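Cómo montar un botiquín doméstico que sirva para algo

Por Sheila Bellamy
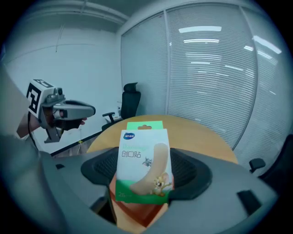
Tiritas con gato y ratón en la caja.

Casi todas las casas tienen botiquín. Suele ser una lata de galletas con un termómetro sin pila, un jarabe de cuando los niños eran niños y 34 sobres de algo que recetaron para otra persona. Arreglarlo lleva una tarde, contando la merienda.

1. Vacíelo entero sobre la mesa. Entero, también la capa del fondo, esa que está pegada.

2. Mire las fechas. Lo caducado va al punto de recogida de la farmacia, con su caja y su prospecto. El desagüe no es un punto de recogida, por mucho que mi cuñado lo defienda.

3. Reponga lo básico: tiritas de varios tamaños, gasas estériles, esparadrapo, venda elástica, suero fisiológico, un antiséptico, guantes, tijeras de punta redonda y pinzas. Las pinzas serán de uso exclusivo. Si aparecen en el baño junto a un espejo de aumento, compre 2.

4. Elija un recipiente con tapa. Yo uso una caja Multell de 7 litros, fea y eficaz. Mi primera opción fue un maletín Stimero con luz interior, que iluminaba muy bien lo poco que cabía.

5. Guárdelo en un armario alto, seco y con cierre, fuera del alcance de los niños. El baño y la cocina quedan descartados por la humedad y el calor.

6. Pegue por dentro de la tapa los teléfonos de urgencias y la lista del contenido. Con letra legible, si en casa hay alguien capaz.

Repaso todo en marzo y apunto lo que falta. El año pasado faltaban las tijeras. Siguen faltando.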